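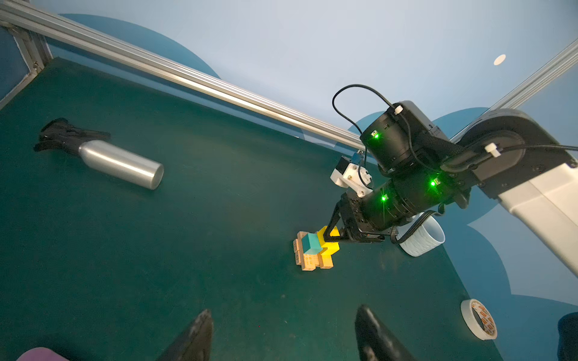 The practice table used by the Colten student manipulation project, with one of the arms over the toy blocks.

Call for Participants: Colten Student Manipulation Project, Spring Term

Sondstead College invites applications from students who wish to join the Colten project for the term beginning in January. The project is run by the Robotics Teaching Group and is open to students of all departments. Fourteen places are available. No previous experience of robotics is required, although applicants should be comfortable using a computer and should be prepared to follow written procedures closely.

About the project

Colten is a student project in which small teams teach robot arms to handle ordinary household and workshop objects. Participants guide the arms by hand controller through a set of tabletop tasks, such as stacking toy blocks, setting a mug upright or placing a roll of tape in a marked position. The movements are recorded and later used to train control software written by the students themselves. In the previous round, participants recorded 3,426 attempts, of which 2,231 were accepted for training after review.

The work of the coming term will concentrate on tasks in which objects start in awkward positions. Bottles and mugs laid on their sides, soft items such as cloth, and blocks of different sizes have proved difficult for the current software, and a further 956 accepted attempts are needed before it can be tested again. The term ends with the Pridum Challenge, an internal competition in which each team's software is given a table layout it has not met before.

What participants will do

Each participant is assigned to a team of three or four and attends two sessions a week, each lasting two hours. Within the team, members take turns at the following duties:

Operating the arms during recorded attempts
Laying out the table according to the task sheet
Reviewing recordings and marking them as accepted or rejected
Keeping the team's written log
Carrying out routine checks of cables, mounts and grippers

Participants with an interest in programming may also join the software group, which meets separately and is supervised by Dong-hyun Um. Those who prefer practical work may assist with the design and printing of replacement parts. Neither is a condition of taking part.

Training and safety

All participants must complete the laboratory induction before handling any equipment. The induction takes one afternoon and covers emergency stops, safe distances, and Belay, the booking and logging system used throughout the laboratory. Loose sleeves, scarves and jewellery must not be worn at the tables. A participant may not operate an arm when alone in the room.

Participants who miss more than three sessions without notice may be asked to give up their place to a student on the reserve list.

Who may apply

Applications are welcome from any student registered at Sondstead College for the full spring term. Undergraduates in their final year should discuss the time commitment with their tutor before applying. Students who took part in the previous round may apply again, but at least half of the places will be reserved for new participants. The laboratory has step-free access and two of the tables can be adjusted in height. Applicants who require other arrangements are asked to mention this in their application so that they can be made in advance.

Credit and payment

Participation carries five credits for students on programmes that recognise project work. Students on other programmes will receive a certificate of attendance. In addition, two participants will be appointed as session assistants, with responsibility for opening the laboratory and preparing the task sheets. Session assistants are paid at the standard student rate for up to 152 hours over the term.

How to apply

Applicants should submit a statement of no more than one page, explaining their interest in the project and listing the hours at which they are regularly free. Those wishing to be considered as session assistants should say so in the first line. Statements should be handed in at the Robotics Teaching Group office or sent through the student portal under the heading "Colten, spring term".

Applications opened on October 18, 2021 and will close when the office shuts for the winter break. Short interviews will be held with all applicants for the assistant posts. Other applicants will be informed of the outcome in writing.

Enquiries about the project may be addressed to Ji-hoon Seok, project coordinator, at the Robotics Teaching Group office.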